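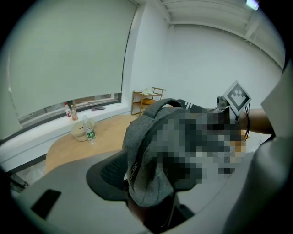 Does adding weight to a freight car make it stay on the track better?

Up to a certain point, more weight helps, but in our trials the condition of the wheels and the freedom of the trucks mattered more.

4. Running trials on the Pondholm layout

4.1 Cars and track

The trials were made on the Pondholm layout, an HO scale branch line with hand-laid turnouts. We used five boxcars built from the same Cunditz kit. The first car was left as the kit supplies it. The other cars received lead strip, glued to the inside of the floor above the trucks, in steps up to the heaviest car, which was so heavy that the small locomotive could only just start it on the grade. The couplers were all of one type and were set to the same height with a gauge before each session.

It should be noted that the kit floor is thin. In the heaviest car it had bent slightly after the first session, and we added a brace of styrene. We did not observe that the brace changed the running, but we did not test this separately.

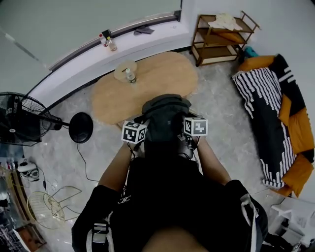 Page last changed: January

Figure 4. Oval light-wood table, seen from above.

4.2 Procedure

Each car was pushed and pulled through the yard throat at a slow speed, which was held by a Zusteo throttle at one fixed setting. A pass was counted as failed when any wheel left the rail, even if the wheel found its way back by itself at the next frog. This is a more strict rule than the one used by Tiedemann, where only a car that had to be lifted by hand was counted. Our failure rates are therefore not directly comparable with the earlier ones.

In total 831 passes were recorded. We cleaned the rails before each session and the wheels only at the start, so that dirt could build up in a normal way.

4.3 Results

There were 51 failed passes. Most of these happened with the unweighted car, and mainly when it was pushed at the head of a long train through the curved side of the turnouts. The first added strip of lead gave the largest improvement. After the second strip the improvement was small, and the heaviest car was in fact a little worse than the one before it. We believe this has to do with friction in the bolster screw, because the truck turned stiffly when it was checked by finger.

When the screw was loosened by a quarter turn, the heaviest car ran as well as the others. The same adjustment on the unweighted car also reduced its failures - without any added lead at all. We repeated this part of the trial with the cars in a different order and obtained the same ranking.

One turnout was responsible for a large share of the failures. Its check rail was found to be set too far from the running rail, and it was left in this state until the end of the trials. The passes over this turnout are included in all totals given here, and they are listed separately in the appendix.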